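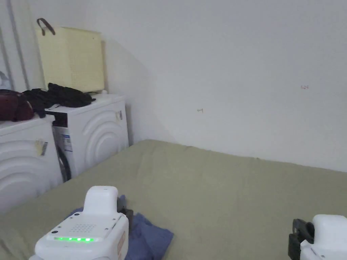 Week 8: Learning cloth from hand-held grippers

Notes for the second half of the course. Slides are on Taltau in the usual folder, these are the long version, typed up fast. Corrections to Valentin Oberholzer please.

Where we are

Last time: behavior cloning on rigid objects. Policy takes images plus gripper pose, puts out a short chunk of actions, we run part of the chunk and then predict again. Worked fine on mugs. Now soft stuff on a soft surface, two hands, in a real bedroom. All three make it worse.

Main question for today: if the demos come from a person holding the grippers, and no arm is in the loop at all, how much of that transfers to the arms in the lab?

Setup (Flurnach)

Two hand-held grippers, one per hand. Same jaws as on the arms in the lab. Wrist camera on each gripper, plus one head view.
Task: a crumpled cloth on a bed. Find two corners, lift, lay flat, fold once.
42 demos per cloth. One demonstrator for the training set, a different one for the test set.
Start state: cloth dropped from chest height. No arranging by hand afterwards, people always cheat here without noticing.
End state: demonstrator opens both jaws and holds still for 2 seconds. That pause gets trimmed later. If you forget to trim it the policy learns to freeze, see below.

Pose: visual-inertial tracking from the wrist cameras. Everything is stored in the first frame of the episode and then converted to relative poses at training time. Don't store relative only, you can't go back.

Why relative actions

World frame means nothing in a bedroom. There is no robot base to measure from. So each action is "where the gripper should be, compared with where it is now". For two grippers you need one more thing, the pose of the left seen from the right. Leave that out and each hand does something sensible on its own while the cloth gets stretched between them. Students last year left that out. Every group.

Write it down as

a(t) = inverse(T_now) * T_target, for each hand
b(t) = inverse(T_left) * T_right, as an input, NOT as an output

Small but important: b(t) is only as good as the shared map. If the two trackers build seperate maps, b(t) drifts and you see it as a slow rotation of one hand around the other. Check this before training anything. Touch both fingertips together at the start and the end of every session, compare.

Things that go wrong with tracking on a bed

Plain wall plus smooth sheet = very few features. The tracker lives on whatever is at the sides of the view, furniture, clutter, door frames. Tilt the wrist camera down over the middle of the bed and most of that leaves the image, so pose gets noisy exactly when the fingers are closing. Bad timing.

What helps:
- slow down in the last part of the approach
- a mapping pass first, no cloth work, just walk the grippers around the room
- leave the clutter alone, clutter is your friend
- don't move furniture between the mapping pass and the demos (obvious? happens all the time)

The mattress also gives. On a table the fingertips stop at the surface. On a bed the person pushes in a little to get under the cloth and feels it through the handle. That force is recorded nowhere. All the policy gets is a pose slightly below the sheet. An arm with stiff position control will go to that pose and push as hard as it likes. Use low stiffness in the vertical direction for the grasp.

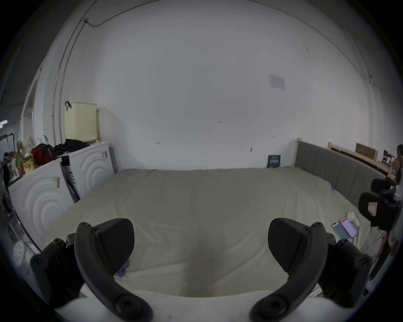 Thaddäus Wallner asked whether a policy trained on this room just memorizes the room. Cabinets always on the same side, wall always behind, so why look at the cloth at all? Fair point and it is the right thing to worry about. It does memorize, partly. We tested it the simple way: swap the head view for a still image of the same room while running. A good policy should fail at once. The Zurex baseline kept going for the whole approach and only then lost it, so it was using the room to decide where to reach.

Two fixes tried. Random crops on the wrist views, cheap, helped a bit. Dropping the head view in half of the training batches, helped more. Best run had both.

Results, short

Success = folded once, edges within tolerance, no second grasp on the same corner.

Wrist views only: good grasps, bad search. Once a corner is under the cloth it wanders.
Head view only: finds the pile, misses the edge.
Both, with view dropout: 70 percent on the training bed.
Same policy, other bed: clearly lower. Full table on Taltau, don't quote from memory in the report.

Failure types, in order of how often:
1. Grabs sheet and cloth together. By far the most common. Worst when the sheet is wrinkled near the grasp, since a wrinkle looks a lot like an edge from the wrist camera.
2. One hand closes early, other hand arrives to nothing.
3. Freezes after the first lift. Untrimmed pauses, nearly always. Check the data before you touch the network!
4. Tracking jump in the demo, learned as a real move. Rare after filtering.

Filter used for no. 4: drop the episode if any step is faster than a hand could plausibly move. Crude. Fine.

Reading

Bachmann notes, sections on action chunking and on latency. Skip the proof. The latency part matters more than it looks: hand-held demos have image and pose lined up at record time, the arm doesn't, and you have to shift one against the other before deployment. Measure camera delay and gripper delay on their own, then align. If the arm overshoots every corner by the same amount it is latency, stop tuning the network.

For the exercise

a) Take the Flurnach set, plot b(t) for three episodes. Mark where the tracker loses features. Say how you decided.
b) Train with and without b(t) as input. Same seed. Report both, also if they come out equal.
c) Run the still-image test on your own policy and describe at what point in the task it fails.
d) Optional: find a way to spot sheet-and-cloth grasps from jaw width alone. Thick cloth makes this hard, thin cloth makes it harder.

Groups as before. Hand in as one file, code linked, no screenshots of code. Oberholzer needs the group list before the December session or there is no arm time for you. Next time: force, tactile pads, and wether any of it fixes failure no. 1.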